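Handheld gripper rig (procurement)

From the Flandum equipment wiki. Section on quantities needs review.

A handheld gripper rig is a set of equipment for recording manipulation tasks by hand, without a full robot arm in the loop. For budgeting it is treated as one line per operator, plus a shared room line. Prices change fast, so this article sticks to what gets ordered, in what order, and what usually gets forgotten.

Contents of a rig

Two grippers, left and right. Marker cubes or marker cards. Headset. Backpack frame for compute and power. Cables. Spares for all of the above except the headset, which is normally covered by a service plan. Most quotes leave out the cables. Ask.

Early purchasing at Flandum was per gripper and not per pair, which led to an odd number of units and a long wait for the matching hand. Pairs only now.

Room planning

Floor space is the first limit, well before money. Several operators with backpacks need room to bend, turn and step back, and any fixed arm takes up space of its own. Furniture props count too: sinks, tubs, low tables, chairs. A plain white cardboard or brown box can stand in for a table and costs nothing. Ceiling height rarely matters. Lighting does - fluorescent tubes are cheap to run but should be checked for flicker before the cameras are ordered. Blinds on every window if the room gets direct sun.

Four operators sharing one bright room, with a bathroom vanity and a freestanding tub along the back:

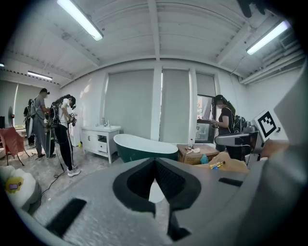
Budget lines

The Skadby template splits spending into 11 lines. Commonly used ones:

Grippers (pairs)
Markers, printed, with backing
Headsets and service plan
Backpack frames, straps, batteries
Cables and strain relief
Props, large (furniture, bath and kitchen fixtures)
Props, small (bottles, cups, cloths, toys)
Room rent and power
Storage

Small props are the line most often set too low. They break, go missing, get swapped for other sizes. The template allows 400 small items for a first order, and teh list should be written before the order goes out. Large props are better bought second hand. Delivery of a tub can cost more than the tub.

Markers

Printed square codes, either flat on a card or wrapped as a cube on the gripper. Cubes cost more since each face has to be printed and mounted square, but a cube has a face toward the camera in more hand positions. Order double. Scuffed corners are the usual reason for replacement. Matte stock, never gloss.

Cables

Longer than planned, always. Measure from the power point to the farthest prop and add slack for a turn. Floor covers or overhead runs should be in the first budget and not added after someone trips. Untethered packs cost more up front and need a charging shelf, plus a spare battery per pack.

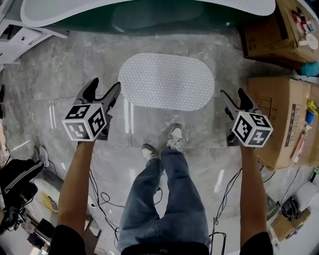 A gripper in each hand, marker cubes fitted. Black cables on the tiled floor.

Lead times

Grippers are the slow item. A 26 day lead time is quoted in the Ulleo supplier sheet, counted from payment and not from the order date. Headsets ship quicker. Jaw fingers can be ordered on there own and should be, as they wear faster than the housing.

Budgets that close in September tend to bunch orders late in the summer. Order markers and cables first, they're needed for the room test anyway.

Rent or buy

Renting makes sense for one short project. The Štěpánek worksheet puts break-even at 71 working days per rig, storage included. It leaves out operator training, so the true figure depends on the team. Check if rental terms cover damage to the jaws. Many don't.

See also

Marker printing
Battery storage
Prop lists, bathroom
Prop lists, kitchen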